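About Ilgate Tables

Most furniture companies will tell you their tables are built to last forever. We have repaired enough of them to doubt it. Ilgate started as a repair bench in Buston, and for the first few years nearly everything that came through the door had been sold to somebody as "heirloom quality."

We make and resurface tabletops. That means kitchen tables, desks, school benches and the occasional counter. We don't make chairs. People ask, and there are good chair makers who will do it better.

Iddrisu Ansah runs the shop and Abdul-Rahman Nutsugah handles the finishing. Between them they have worked on over 3000 tops, and they still disagree about oil.

A word about veneer, which has a bad name it only partly deserves. Customers come in wanting "real wood" and look let down when we bring out a veneered panel. Veneer is real wood. It's a thin slice of it, glued to something else, and the quality depends on the slice, the glue and the something else. A cheap solid top that cups in its first winter is no bargain. Neither is a veneer so thin you can sand through it in an afternoon, and we see plenty of those too.

What we like is a pale face with a quiet grain and a matte finish. High gloss looks great in a showroom and shows every sleeve and coffee cup afterward. We will do gloss if you insist, but expect an argument.

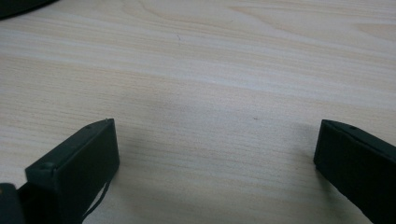 Pale blond veneer, matte, with fine close grain and a soft arc toward the upper right.

Grain like this can't be ordered from a chart. You can ask for pale and you can ask for straight, and you may still get a wave or a darker band. We suggest coming in to look at the sheets before you commit. The little samples other shops mail out tell you next to nothing about a full-size top.

We don't call ourselves sustainable. We buy most of our sheets from Karnell, we ask where they come from, and we write the answer on your invoice. If the answer is vague, the invoice says so.

The guarantee is 10 years on glue and edges. It doesn't cover hot pans, and no finish we have tried makes us want to change that. Quotes are free. Repairs usually cost less than a new top, and if they don't we'll tell you.

Ilgate Tables, 244 Mensah Road, Buston | Contact | © Ilgate Tables | Back to top

Comments (2)

Delia R.
Came in set on solid oak and left with veneer. Still not totally sold on the idea, but the table looks good and the price was fair.

tomk
Do you do round tops? The page doesn't say.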